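Stivlow社 実験棟見学報告(ケーブル整理作業中の把持停止について)

2020-11-28、Stivlow社の実験棟を見学した。対象は、卓上の充電ケーブルと電源タップを双腕ロボットで仕分ける作業セルである。制御ソフトはWerkow、ハンドはRey製の二指グリッパを使用している。本報告では、見学中に発生した停止事象を中心に記す。

1. 作業セルの概要

作業内容は、絡んだケーブルを1本ずつ持ち上げ、指定の位置へ移すことである。手首カメラの映像から把持点を決め、指先を下ろす。把持力の上限は4 N、アームの速度は協働モードで80 mm/sに制限されている。見学者は柵の外側に立ち、手首カメラの映像を壁面モニタで確認した。

2. 停止事象

当日の174回目の把持で、アームが上昇動作の途中に保護停止した。操作盤の表示は「外力過大」。ログによれば、青緑のケーブルを対象としていたが、指が隣のケーブルも同時に挟み、張力が手首の力覚センサの閾値を超えた。非常停止ボタンは押されていない。復帰は、アームの動力を遮断してから担当者が指を手動で開く手順で行われた。

同種の作業で手首カメラに映るのは、次のような配線である。丸いピンクのタップに充電器が2個差さり、青緑のケーブルは途中で分岐して輪を描く。手前では灰色の太いケーブルがベージュの電源コードに一部重なっている。

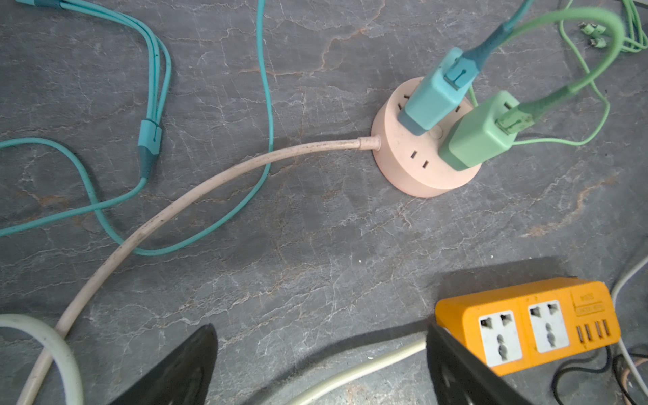 3. 原因に関する説明

同社の説明では、原因は2点ある。第一に、把持点の選定が色の領域分割に依存しており、同系色のケーブルが交差する箇所で上下関係を誤る。第二に、指先が手首カメラの視野下部を遮るため、接近の最終段階で死角が生じる。後者についてはBulmont製の固定カメラを上方に追加する案があるが、見学時点では未設置であった。

4. 安全面の所見

保護停止そのものは設計どおり機能したと判断する。一方、通電中のタップを作業対象の近くに置く運用には疑問が残る。引張りでプラグが半抜けになった場合、力覚センサの閾値以下でも刃が露出しうる。質疑でこの点を尋ねたところ、漏電遮断器は設置済みだが、半抜けの検出手段はないとの回答であった。

当方のセルでも、ケーブルを扱う試験はタップの一次側を切った状態で行うこととし、手順書の改訂案を3月までに提出する。停止時のログは同社から受領済み。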